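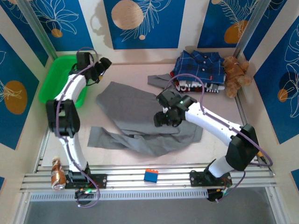
双臂叠衣工位,巡检时所摄。右臂夹爪停在灰色衣物上方,左臂抬在绿色托盘上方。

Wihongi 学生自动化社 叠衣项目组
工位安全巡检表(附批注)
适用:双臂工位“Flutholm”
巡检月份:10月
巡检人:Raluca Bratu
复核:Bevan Ngata
结果栏写法:合格 / 整改 / 不适用。请不要再写“还行”,上个月有四个“还行”,我到现在也不知道它们是什么意思。

一、上电之前

1.1 两臂底座与铝导轨的夹紧螺栓,用扭矩扳手复查。
结果:合格
批注:左右两侧都查了。扳手用完请挂回墙上,上次我是在毛绒玩具箱里找到它的。

1.2 导轨上无杂物。
结果:整改
批注:两个底座之间有一块积木,蓝身,橙红色的顶。左端底座外侧还立着一个白盖瓶子,略歪。积木归 Kane 的抓取练习用,练完要收。瓶子请自己领走,不管里面装的什么,导轨都不是吧台。

1.3 线缆走线:紫色线缆在肘部和夹爪处留有余量,无拉紧、无夹压、无磨损。
结果:合格(有保留)
批注:余量是够的,够得有点慷慨。左臂那一圈从夹爪上方绕过去,手臂抬到后角时要盯着围板。Nikau 说理线夹已经下单,这句话我在六月的表里也抄过一遍。

1.4 底座下方控制板:固定牢靠,接头插到底,指示灯正常。
结果:合格
批注:逐个按过接头。板子下面垂着的线请用扎带固定,现在弯腰捡东西的人很容易顺手带走一根。

1.5 前侧穿孔板散热槽无遮挡。
结果:合格
批注:无。难得有一条没什么可说的。

二、工作区

2.1 围板稳固,后侧两根铝立柱无松动。
结果:合格
批注:右侧立柱重新紧了半圈。至于围板的蓝底白叶图案,有新成员问是不是视觉标定用的。不是,当时投票选的,我投了纯灰。

2.2 台面清洁,无针、别针、硬币、脱落纽扣。
结果:合格
批注:用手摸过一遍再用粘毛滚筒滚一遍。只滚不摸的不算检查。

2.3 待叠衣物:每次只放一件,口袋掏空,拉链拉好,绳带塞进去或者抽掉。
结果:整改
批注:灰色那件有一截压在后面的衣服堆下面,夹爪一提,整堆都有可能跟着走。请先把它完全抽出来再开始。另外登记表的“衣物类型”一栏填的是“灰的”,这不是类型。

2.4 已叠衣物堆放稳定,不进入右臂的回转范围。
结果:整改
批注:堆在右后角,最上面是蓝格衬衫。位置可以,高度到此为止,再往上加就请先搬走。衬衫有扣子,夹爪的力限按带扣衣物那一档设,不要沿用毛巾那一档。

2.5 非任务物品清出工作区。
结果:整改
批注:指右后角的棕色小熊。Clem 认为它是“固定障碍物测试件”,但测试件清单里没有它,也没有贴编号。要么登记,要么请出去,本表不接受第三种身份。

2.6 托盘位置与程序设定一致。
结果:合格
批注:绿色托盘靠左后角。左臂从上方进入时净空不大,改托盘位置的人必须同时改程序,并在白板上写名字。

三、上电与空载

3.1 急停按钮:两个都按,两个都测,两臂都要断。
结果:合格
批注:由两人完成,一人按,一人看。一个人既按又看的,上学期有过,记录上写着“应该停了”。

3.2 低速空载走一遍全程,两臂互不进入对方的保留区。
结果:合格
批注:走了三遍。第二遍右臂前臂伸向台面中间时,左臂让位慢了半拍,没有触发保护。Bevan 会看日志。

3.3 夹爪开合顺畅,指尖软垫无脱胶。
结果:整改
批注:左侧夹爪软垫翘起一角,已停用更换,备件在 Pletano 零件盒第二层。双面胶不是备件。

3.4 累计循环次数抄录。
结果:3,954
批注:距上次保养 587 次。本组规定每 300 次给关节做一次检查,会减法的同学可以自己算算我们欠了多少。检查补完之前,只许低速运行,演示也不例外。

四、人员

4.1 操作时长发束起,袖口收紧,不戴挂绳。
结果:整改
批注:挂绳两位,已当场取下。社团发的胸牌偏偏就是挂绳式的,这件事我已经跟发胸牌的人谈过了。

4.2 运行中手不进围板以内。要整理衣物,先暂停,等两臂停稳,口头确认后再伸手。
结果:合格
批注:看到衣服叠歪了忍不住想帮一把,这种心情大家都有。请忍住。歪的也要记进数据里。

4.3 在场人员知道灭火器和总闸的位置。
结果:合格
批注:抽问 Nikau,答对。抽问 Kane,指向了饮水机,已带他走过一趟。

五、整改汇总

清走导轨上的积木和瓶子:Kane,今天下午四点前
抽出灰色衣物,重填登记表:Kane,同上
衣物堆限高,衬衫改力限档位:Nikau
小熊登记或移出:Clem
更换左夹爪软垫:Nikau,换完叫我看
补做关节检查:Bevan,Tolletum 校际赛报名前
换掉挂绳式胸牌:待定

复核意见(Bevan Ngata):
同意以上各条。3.2 的日志看过了,左臂让位延迟 322 毫秒,参数已调,需要再空载走三遍。2.5 请 Clem 本人回复,不要让别人代写。

Clem Merrick 回复:
已给小熊申请编号。表格里“材质”一栏没有“毛绒”这个选项,请问填哪个?

Raluca:
填“其他”。然后把它搬出去,等编号批下来再说。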